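Kit and room check, table tennis evenings -- with my comments

Site: Undholm Hall, side room and main floor
Checked: 2026-09-26
Next full check: November

I've kept the same order as last time so you can lay the two sheets side by side. Each line has OK, WATCH or FIX next to it, and then whatever I felt like saying. Skip the comments if you only want the results, but please do read the ones marked FIX before you set anything up.

1. WAY IN AND FLOOR

Main door opens fully and stays open on its hook -- OK

Side door not blocked -- FIX
Two stacks of chairs had crept back in front of it. I moved them along to the wall by the radiator and there they must stay. It's a fire door, and a row of chairs is a rotten thing to meet in the dark.

Floor dry and swept -- OK
Swept, yes. I went over it again near the kitchen hatch where it always feels a bit slippery underfoot. If you can slide on it in your socks it needs another go with the mop (plain warm water, please, the lemon stuff leaves a film).

Playing space clear behind each end -- WATCH
Fine at the window end. At the other end there's less room than I'd like once the coats are on the rack. People run backwards in this game without looking! Bring the rack out into the corridor when there are more than two tables up.

Lights -- OK, one slow starter
All working. The tube over the third table takes its time and flickers for a minute or so. I've asked for a new one.

2. THE BIG TABLES

Wheels lock -- FIX on table two
Tables one and three lock firmly. Table two has a wheel where the brake goes down but the wheel still turns if you lean on it. I've tied a red ribbon round that leg. Until it's mended, leave table two folded up against the wall with the strap round it. I know it's the nicest one to play on. Sorry.

Safety catch when folding -- OK
Two people to fold and unfold, always, one at each side, and say out loud when you're letting go. I've had my fingers in the gap once and I don't recommend it.

Edges and corners -- WATCH
Table three has a rough patch on one corner where the edging has lifted. I rubbed it down and put tape over it. Have a feel of it when you set up, and if the tape has peeled, put fresh on before anyone plays.

Nets and clamps -- OK
The Stalura nets are holding up well. Do the clamps up by hand only, no pliers. One of the screws had been done up so tight that it took me ages to shift it.

3. BATS AND CASES

I do this bit in the side room with a cup of tea, and I always enjoy it. The rule is the same as ever: every case gets opened, every bat comes out, and the case gets a good shake over the bin. You would be amazed at what lives in the bottom of a bat case. Chewing gum, mostly.

Run your thumb along the seams, work the zip all the way round and back again, and pull gently at any loop or tag to see if it's on its way off. A broken zip isn't dangerous in itself, but bats fall out of cases with broken zips, generally onto feet.
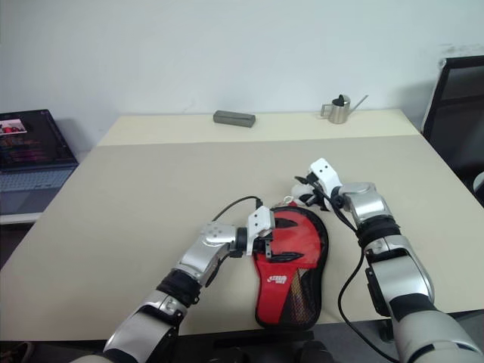 Red and black bat case, lying flat on the side room table, handle end to the front.

Cases, seams and zips -- WATCH
Mostly good. A blue one has a zip that catches halfway, and I've run a candle stub along it, which helped. If it sticks again, give up on it and use it for storing spare nets.

Bat handles -- FIX on one
One handle had a crack you could feel with a fingernail. It's gone in the bin, and before anyone asks, no, glue won't do. A blade that comes off in the middle of a smash could end up anywhere.

Rubbers stuck down at the edges -- OK
Two needed a dab of glue and a night under some heavy books. They're back in the box now. Don't pick at the edges, however tempting it gets while you wait your turn.

Bats clean -- OK
Damp sponge, then air dry before they go back in the case. Please don't zip them up wet. They smell dreadful by the following week and the rubber goes shiny.

Balls -- WATCH
Squeeze each one. Anything cracked or dented goes out, as the split ones have quite sharp edges and the little ones do like to pick them up. I threw out eight. We've got a fresh box from Tolline on the shelf, so there's no need to nurse the old ones along.

4. SIDE ROOM

Table for kit steady, top clean -- OK
Wiped down with a cloth and mild soap. Nothing sharp on the surface, no splinters, and it didn't rock when I leaned on each corner. Do keep drinks off it when the cases are out -- mine stays on the windowsill.

Chairs -- OK
Sat on every one of them. Wheels run, backs stay up, nothing pinched me. Office chairs aren't for standing on to reach the high cupboard, and I'm looking at nearly all of you. The steps are behind the door.

Walls -- OK
A few grey smudges, which are a matter for a sponge and a quiet afternoon. No loose plaster, no nails sticking out.

Leads and plugs -- WATCH
Anything with a lead wants to run along the wall, with no loops hanging where a knee can catch them. I found the extension block pushed under the heater, so I moved it. It's a 2,000 watt heater and it goes straight into the wall socket, never into the extension. I've written that on a label and stuck it to the plug, in capitals.

Shelves -- FIX
The top shelf has far too much on it. Spare nets and scoreboards can come down to the bottom, and the light things (bibs, empty cases) can go up. One bracket has a screw missing as well. I didn't have the right size in my tin.

5. FIRST AID AND EMERGENCIES

First aid box full and in date -- FIX
Plasters are nearly gone again and there's just the one cold pack. Wrists and ankles are what we mostly get, so I'd like three or four packs in there. The rest is in date.

Fire extinguisher in place, pin in -- OK
In its bracket with the gauge in the green. Somebody had hung a scarf on it. The scarf is now in lost property.

Exit sign lit -- OK

Phone list by the hatch -- OK
Copied out fresh, as the old one had got splashed and you couldn't tell the ones from the sevens.

Accident book and pen -- OK
Book present, pen present, pen on a string this time. Write things in it, even the small bumps. It's how we found out that everyone was tripping on the same bit of mat.

6. STORE CUPBOARD

Door locks, key on hook -- OK

Nothing leaning -- WATCH
The barriers were propped on end and I could bring them down with one finger. Lay them flat on the floor, long side to the wall. It takes up more room but you can still get to the mop.

Cleaning things kept apart and lids on -- OK
On the low shelf in the plastic tub. The Xiong surface spray has a child lock on the nozzle, so turn it back to closed when you've finished.

JOBS TO DO BEFORE NOVEMBER

Brake on table two
New tube over table three
Bracket screw and a proper sort out of the top shelf
Plasters, cold packs
Sponge for the side room wall
Fresh tape on the corner of table three, if it's peeled

If you do one of these, put a tick and your initials on the paper copy inside the cupboard door. If you start one and get stuck, write that down too and leave the bits in the tub where I can find them. I'm in most evenings to open up, and I've got the drill in the car.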